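Kitchen Clear-Out at the Buckley House: The Gallery

5th August
By Danetti Housekeeping Pages

We spent most of a weekend emptying the kitchen at Buckley before the painters start. Everything came out of the cupboards, went onto the table, and was put back, boxed up or set aside for recycling. The job began in May with the pantry shelves, which took much longer than planned. The cupboard under the sink was next.

It is a deep cupboard with one shelf and a pipe running through the middle, so things get pushed to the back and forgotten. We found 3 packs of sponges, a box of 100 trash bags with most of them left, and 4 spray bottles with no labels. The unlabeled bottles went in a separate box for the household hazardous waste drop-off.

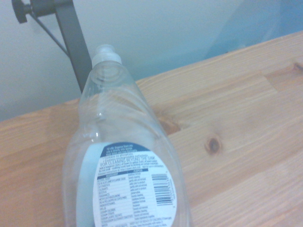
FLALTEVLEY, Sunday. Clear dish soap bottle with a flip-top cap, lying on the table. The back label has a heading in blue capitals, "FOR CLEANING BEYOND THE SINK," and a table of ingredients under it.

Empties get rinsed until the water runs without suds. The plastic ones go in the blue bin on our street, but check your local rules about caps. Ours can stay on if they are screwed down.

If there is a little soap left in a bottle, stand it upside down in a mug overnight and pour what collects into the one you are using. Don't mix it with any other kind of cleaner.

The shelf was wiped down and lined with a cut piece of rubber mat. Dish soap and sponges now go at the front left, trash bags at the front right. Floor cleaner is behind the pipe. Anything with a warning label moved up to the high cupboard by the back door.

The whole cupboard took 20 minutes to empty and the rest of the morning to sort. We still have the two drawers beside the stove to do, and the shelf over the refrigerator, where the baking pans are.

More pictures will go up when the drawers are finished.

Recent galleries
Pantry Shelves, Before and After
Narano Road Yard Sale: Boxes and Tables
Sorting the Linen Closet
Garage Shelving, Part 3
Packing Glasses for a Short Move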